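A Word on the Postponed Derby and the Statement That Followed

The board of Grastero issued a statement in September regarding the postponement of its home match against Mistia, and the text has been read in several ways. I have followed both clubs for many seasons and would like to set out my understanding of the matter on this page, as a number of readers have requested.

The match was called off at 4 p.m., three hours before kickoff, after the referee, Celeste Iturra, inspected the field and found standing water in both penalty areas. Her decision was made in accordance with league rules and was accepted in writing by the two captains. By that time 749 visiting supporters had already arrived at the Balla ground, many of them on chartered buses.

The disagreement concerns what was said afterward. Octavio Insaurralde, president of Mistia, declared on local radio that the home club had known of the drainage problem since the previous evening. Grastero replied that the remark was "incompatible with the respect owed between institutions" and withdrew its invitation to the customary dinner for directors. Mistia then announced that it would not have attended in any case.

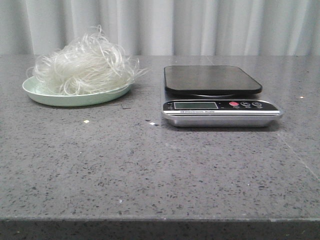
Will supporters who bought tickets need to purchase them again? Tickets for the original date remain valid for the rescheduled match, and those who cannot attend may request a refund at the Gallardo Street office.

The visiting allocation will stay at 2,000 seats. Grastero has also set aside 164 places in the covered stand for youth players of the two clubs, an arrangement proposed by Josefina Arancibia, who coordinates the regional under-15 league. Her proposal was approved before the dispute began and has not been altered.

With regard to the sporting side, Mistia will be without Nahuel Domínguez, whose suspension carries over to the new date. Grastero expects to have its first-choice goalkeeper available again. The difference between the teams in the standings is 2 points, and the result may well decide which of them enters the cup in the later round.

I regret the tone that both boards have adopted. The league has asked each club for a written account of the afternoon, and I will publish the findings on this page when they are released. Comments on this entry remain open and will be reviewed before they appear.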